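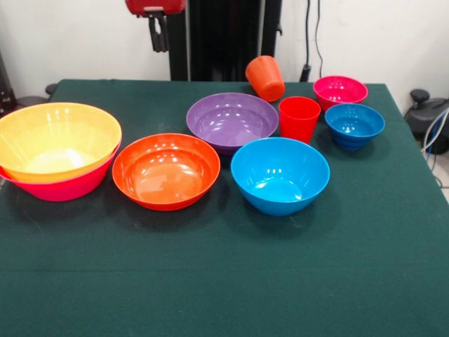
Tasia Falcão

Men's and women's razors in print: a comparison of two Sotora campaigns

Sotora sells the same disposable razor in two versions, one for men in charcoal and one for women in pale apricot. My project looked at how the two are advertised in Fumbridge and whether shoppers my age notice. I collected 24 ads from catalogues, bus shelters and the pharmacy window in September, then ran a survey that got 65 replies.

The men's ads talk mostly about the blade. The words used most were "sharp", "close" and "control". The women's ads hardly mention the blade at all and talk about skin, summer and feeling confident. 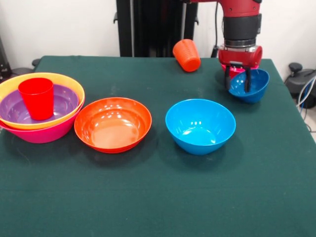 The models follow the same split. In the men's ads somebody is usually shaving and there is stubble to shave. In the women's ads the leg is already smooth before the razor gets near it, so the product is never shown doing its job. Several people in the survey brought this up without being asked.

I also compared the packs. They hold the same number of razors, but the women's pack cost more in both shops I checked.
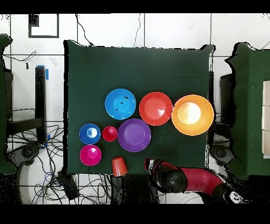 Colour was the hardest part to write about. Most people who answered said they could tell which razor was meant for whom before reading a word, even with the logo covered. The background matters as well as the pack. A bright blue plate and a red-orange one both stand out on a dark green cloth, and neither tells you who should eat off it - we learn those links from packaging and ads. Sotora sets apricot on white, which makes the women's pack look softer on the shelf than the charcoal one beside it.

There were limits. My survey went to my own year level and their families, so it leans young. I sorted the ads by myself, and a second person might have put a few in a different group.
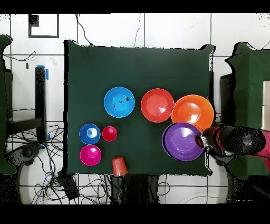
I would also change the question about price. I asked whether people would "pay extra for a razor made for them", and a few took that to mean better quality. A plainer wording would ask which pack they would pick up with both prices showing.

The tally sheets and the survey questions are in the appendix.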